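Search threads... Advanced search Go
Mendgate Music Board > Bands and Records > Folk and Electronic

Thread: Nulto, second album — is the order of songs wrong?
Started by finbarr_mcgrath, August

finbarr_mcgrath wrote:
Good evening to all. I have now listened to the new Nulto album every day for a week, and I want to ask if other people have the same trouble with it. The songs are good. Oisín Dolan sings lower than on the first record and it suits him. But side A has four slow songs in a row, and when "Firetti" comes at last, with the drum machine and the fiddle together, I am already half asleep. At the concerts they open with "Firetti". Why did they put it fifth?

tapehiss88 wrote:
I don't agree. The slow songs are there so that "Firetti" can hit you. If you put it first, the record has nowhere to go. Did you listen on vinyl or on the files? On the files the gaps between songs are shorter and it feels more rushed.

finbarr_mcgrath wrote:
On vinyl. I have copy number 281 from 308, signed by Eimear Kinsella on the inner sleeve.

lowdrone wrote:
308 copies is a strange number. Does anyone know why?

maeve_mulligan wrote:
The pressing plant always makes a few more than you order, and the band decided to sell all of them. Cormac Scanlon told this on the radio. He also said the four slow songs were recorded in one night in the old dance hall at Ó Gríofa, with only one microphone for the accordion and the voice. I think this is why they stay together. The room is the same in all four, and you would hear the cut if another song came between them.

tapehiss88 wrote:
Thank you Maeve, I didn't know this. It explains the noise at the end of the third song. I believed it was my needle.

maeve_mulligan wrote:
It is a chair! Somebody stands up too early. They kept it.

lowdrone wrote:
I must be the unpopular one here. For me the problem is the synthesizer. On the first album it was one old machine, a bit out of tune, and it sounded like a sixth person in the band. Now there are layers and layers, everything is clean, and the accordion has to fight for its place. In "Salt Road" I can hear it only in the left speaker, and only when I know where to look.

finbarr_mcgrath wrote:
I hear the accordion very well in "Salt Road". Maybe your left speaker is tired.

lowdrone wrote:
My speakers are fine, thank you. I compared with headphones also. I say only that the mix is different, and I liked the old one more. It is allowed.

tapehiss88 wrote:
It is allowed. But on the first album the voice was so quiet that I needed the lyric sheet for half of the words. I prefer this one. Also the second verse of "Salt Road" is the best thing Dolan has written, with the grandmother who counts the boats and gets a different answer each time.

maeve_mulligan wrote:
Since we speak about lyric sheets: mine came without one, and the shop has no more. So I am writing the words out by hand, a different color for every singer. Dolan is black, Kinsella is green. I post the pages when they are complete. I am at song 3 now.

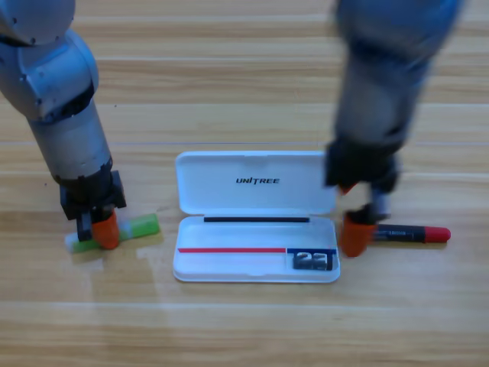
Green marker on the wooden table.

finbarr_mcgrath wrote:
Very good idea. Please check the chorus of "Firetti" when you arrive there. I hear "carry the lamp" and my brother hears "marry the lamb".

maeve_mulligan wrote:
It is "carry the lamp". I am almost sure. In the last chorus she sings something else, but the fiddle is over it.

lowdrone wrote:
I have it as "bury the lamp" in the last chorus. This would fit with the story, because the ship is already gone.

tapehiss88 wrote:
"Bury" makes sense. I will listen again tonight with the volume up, my neighbor is away.

finbarr_mcgrath wrote:
To return to my question. Yesterday I made my own order, with "Firetti" first and the four slow songs at the end of side B. I have to admit it is not better. The album then finishes so quietly that I stood up to see if the record player was still turning. But fifth is still too late for me — third would be correct.

maeve_mulligan wrote:
And the dance hall songs, you cut them in two?

finbarr_mcgrath wrote:
Yes, two and two. I know what you will say about the room.

lowdrone wrote:
Is anybody going to the concert on Friday? The ticket says doors at 8 but there is a support act, so I think Nulto will not play before half past nine. I will stand on the left side, near the accordion.

tapehiss88 wrote:
I go. If they open with a slow one, I buy Finbarr a drink.

Related threads
Nulto first album: which version has the hidden song?
Accordion through a guitar amp, your experience
Lyrics you heard wrong for years
Small pressings and how to store them
Dance halls with good sound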